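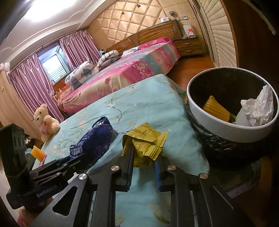 图1 卧室整理演示，手持夹爪夹住床单上的黄色零食包装袋

# Ustmont 八月开放日筹备暨参观演示复盘会纪要

时间：八月，14:00 开始 
地点：Ustmont 二楼小会议室 
主持：李胜利（Shengli Li） 
记录：丁若溪（Ruoxi Ding） 
出席：李胜利、蔡奕辰（Yichen Cai）、丁若溪、Ayantu Alemayehu；Albertina Pinheiro 代表 Fornico 线上参加，议题三结束后离会 
附件：演示流程表（第二稿）、参观提问汇总、费用明细

## 一、上次会议事项跟进

1. 参观预约改用 Later 登记，已上线。访客填写姓名、单位、到达时段和是否携带儿童。蔡奕辰反映手机端的时段选择框显示不全，已报给供应方，尚未收到答复。答复之前由前台人工核对时段。
2. 讲解词初稿已发各组。采集组交回修改意见，算法组未交。李胜利要求算法组本周内补交，逾期按初稿定稿。
3. 一楼走廊的指引牌上次写错了楼层，已重做，原牌作废。
4. 参观须知英文版由 Ayantu Alemayehu 校对完毕。其中“采集员”一词前后译法不同，现统一为 data collector。

## 二、Fornico 参观演示复盘

Fornico 参观团先听项目介绍，再看卧室整理演示，最后座谈，演示部分计划 45 分钟。

### （一）演示过程

蔡奕辰汇报。演示内容取自 Meng 项目的家居整理任务，由采集员手持夹爪，收拾床单上的零食包装袋等杂物，床边的黑色垃圾袋作为投放处。参观人员站在门口和走廊一侧观看，屏幕放在走廊，显示夹爪上的相机画面。

蔡奕辰认为主要问题有以下几项：

1. 开场介绍偏长，讲到数据格式时有参观人员已经走到门口等候，后面的操作时间被挤掉一部分。建议数据格式移到座谈环节。
2. 揉皱的包装袋比硬质物品难讲。袋子的形状每次都不一样，夹在哪里、夹多少，采集员凭手感判断，讲解员没有跟上，观众只看到动作，不清楚为什么换角度。
3. 走廊屏幕与现场动作有延迟，看屏幕的人和看现场的人反应不同步。原因初步判断为无线网络，准备改用有线连接后再测。
4. 花色床单上放深色包装袋，相机画面里看得清楚。站在走廊远处的人看不太清，需要靠屏幕补充。

Ayantu Alemayehu 补充，门口站位过密，后排看不到操作，有两位参观人员全程只看了屏幕。建议分批进入，每批之间留出整理物品的时间。

李胜利问，分批以后讲解是否要重复多遍，讲解员能否承受。Ayantu Alemayehu 答，可以安排两人轮换，操作与讲解分开，采集员操作时不说话。李胜利同意。

### （二）参观人员提问

丁若溪宣读提问汇总，摘录如下，答复口径经讨论后确定。

**问题一：既然是人拿着夹爪在做，机器人在哪里？**

这是提问最多的一条。原讲解词把这部分放在最后，多数人听到一半就开始疑惑。会议确定提前到开场说明：目前展示的是数据采集，人用手持夹爪完成家务动作，相机和设备记录下过程，记录下来的数据用于训练机器人。讲解员不得说成“机器人正在收拾房间”，宣传稿和现场海报也照此执行。

**问题二：垃圾和还要用的东西怎么区分？**

包装袋和玩偶同在一张床单上，参观人员问机器人会不会把玩偶一起扔掉。蔡奕辰说明，每段任务开始前有文字指令，写明要处理的对象，采集员只处理指令中的对象。至于训练后的模型能否在没有指令时自行判断，现阶段没有可以对外公布的结果，讲解员照实回答“还在做”。

**问题三：会不会夹坏东西？**

蔡奕辰说，夹爪内侧有蓝色橡胶垫，讲解时可以指给观众看。但不宜对外承诺不会夹坏，易碎物品不列入开放日演示。碗可以留在场景里，不安排夹取。

**问题四：在别人家里采集，隐私怎么处理？**

Ayantu Alemayehu 提出，开放日来的多数是附近居民，这个问题肯定还会有人问。答复口径为：入户采集前签署书面同意，住户可以要求删除。照片、证件、写有姓名地址的纸张，采集前由住户自行收好。合同文本放在咨询台，供查阅，不外带。

**问题五：一共采了多少？**

截至会前，Meng 项目家居整理类完成质检的片段为 1428 段。讲解时只报这个数字，不报未质检的部分，也不与其他单位比较。

### （三）讨论

李胜利问，开放日要不要换成更“好看”的任务，例如叠衣服。蔡奕辰不赞成，理由是叠衣服单次时间长，中途失败不好收场；捡包装袋单次时间短，失败可以再来一次，观众也容易看懂。Ayantu Alemayehu 同意保留，另提议增加观众体验，让来宾自己握夹爪试一次。

丁若溪担心体验环节排队过长，且儿童使用有夹手风险。经讨论，体验环节设置在一楼单独区域，使用备用夹爪，成人可参加，儿童由家长握持、儿童在旁观看。体验区物品限于空包装袋和毛绒玩偶，不放碗和瓶子。

演示房间的布置维持现状，床、柜子和窗帘都不动。蔡奕辰说房间太整齐了，捡东西的动作就没有意义，请行政不要提前打扫床面。行政负责地面和走廊。

## 三、Fornico 方面意见

Albertina Pinheiro 发言，要点如下：

1. Fornico 做的是酒店和公寓保洁，最关心床面和床边的清理，这次看到的内容与业务接近，团内评价总体是好的。
2. 希望看到失败的情形。正式操作里夹空、滑落都会发生，演示如果只挑顺利的部分，回去后没法向运营部门说明。她建议专门留一段，连续做，不剪、不挑。
3. 保洁员关心这项技术会不会影响岗位。她本人在座谈时已被同事问到。希望 Ustmont 在开放日能有人正面回答，不要回避。
4. Fornico 愿意提供一间空置客房用于后续测试，具体房型和时段另行商定。客房内的布草更换由 Fornico 负责，设备看管由 Ustmont 负责。

李胜利回应：第二条采纳，开放日下午场安排一段不挑选的连续操作，讲解员如实说明成功与否。第三条由他本人在座谈环节回答，讲解员遇到此类问题一律转给他。第四条原则同意，需先看现场，再由双方签备忘录。

Albertina Pinheiro 另问，能否把当天的演示录像给 Fornico 内部培训用。蔡奕辰表示可以给走廊机位的录像，夹爪相机的原始数据属于项目数据，不外传。Albertina Pinheiro 无异议。录像中出现的参观人员由 Fornico 自行征得同意。

## 四、开放日安排

预计来宾约 100 人，分上午、下午两场，流程以第二稿为基础修改。

| 环节 | 地点 | 负责人 | 说明 |
| --- | --- | --- | --- |
| 签到 | 一楼大厅 | 丁若溪 | 用 Later 核对，现场可补登记 |
| 项目介绍 | 一楼大厅 | 李胜利 | 先说明手持夹爪与机器人的关系 |
| 卧室整理演示 | 二楼演示间 | 蔡奕辰 | 分批进入，操作与讲解分开 |
| 手持体验 | 一楼体验区 | Ayantu Alemayehu | 备用夹爪，成人参加 |
| 座谈答疑 | 小会议室 | 李胜利 | 岗位、隐私类问题集中答复 |

补充说明：

- 楼梯只上不下，下楼走东侧，避免两批人在拐角相遇。
- 演示间内不设座位。行动不便的来宾安排在第一批，由专人陪同乘电梯。
- 来宾可以在走廊拍照，演示间内操作进行时不使用闪光灯。
- 备用电池放在走廊柜内，每批结束后检查电量。上次参观中途换过一次电池，讲解员没有准备，停下来等，这次把换电池写进流程。
- 演示用的包装袋事先清空擦净。用完收回，下一批接着用，不够再补。

费用方面，指引牌重做、网线、体验区桌垫和饮用水合计 2357 元，从开放日专项中列支。丁若溪已核对票据，桌垫一张发票抬头有误，退回重开。李胜利同意列支，重开发票到后再报销。

## 五、其他

1. 蔡奕辰提出，夹爪外壳上的螺丝在连续使用后应检查松紧，目前没有固定记录。会议同意在设备交接表中加一栏，由当班采集员填写。
2. Ayantu Alemayehu 提出讲解词中“抓取成功率”一项没有注明统计范围，容易引起误解。蔡奕辰同意删去，待算法组给出统计范围后再议。
3. 体验区是否发放纪念品，意见不一，本次未定。
4. 丁若溪请各组不要在群里直接改流程表，改动发给她统一汇总，目前流传的版本已有三个，内容互相对不上。

## 六、待办事项

| 事项 | 负责人 | 期限 |
| --- | --- | --- |
| 修改开场讲解词，数据格式移至座谈 | Ayantu Alemayehu | 下次会议前 |
| 走廊屏幕改有线连接并测试延迟 | 蔡奕辰 | 彩排前 |
| 确定连续操作段的任务和时长 | 蔡奕辰 | 彩排前 |
| 催交算法组讲解词意见 | 李胜利 | 本周内 |
| 跟进 Later 手机端显示问题 | 蔡奕辰 | 开放登记截止前 |
| 向 Fornico 提供走廊机位录像 | 丁若溪 | 本周内 |
| 与 Fornico 商定客房查看时间 | 李胜利 | 八月底前 |
| 设备交接表增加螺丝检查栏 | 丁若溪 | 彩排前 |
| 桌垫发票重开 | 丁若溪 | 下次会议前 |

彩排按上午场流程完整走一遍，各组负责人到场，行政派人扮演来宾。彩排中发现的问题当场记录，交丁若溪汇总。

会议于 15:50 结束。纪要经李胜利审阅后发出席人员，抄送算法组、行政。对内容有异议的，请回复邮件注明条目。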